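Chapter 4
Fits and Tolerances

Every part is the wrong size. The question for a drawing is how wrong, and who pays.

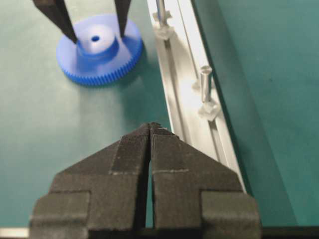
4.1 The Bornano Order

In May the Bornano shop ordered 300 pins and sent back 288. The drawing gave a diameter and no limits, a style of drafting best described as hopeful.

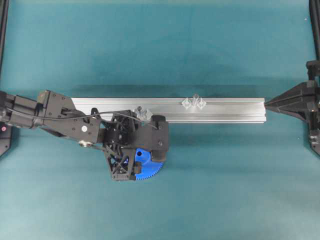 4.2 Clearance

A shaft that must turn needs room. Too little and it binds; 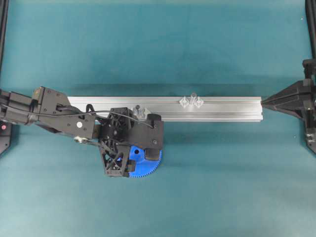

too much and it rattles, usually near the customer. 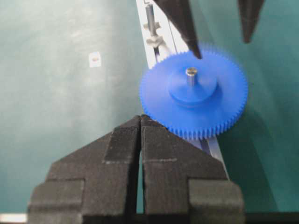 Simone Evangelista objects that a rattle is cheaper to fix than a seizure. We take up her case in Section 4.3.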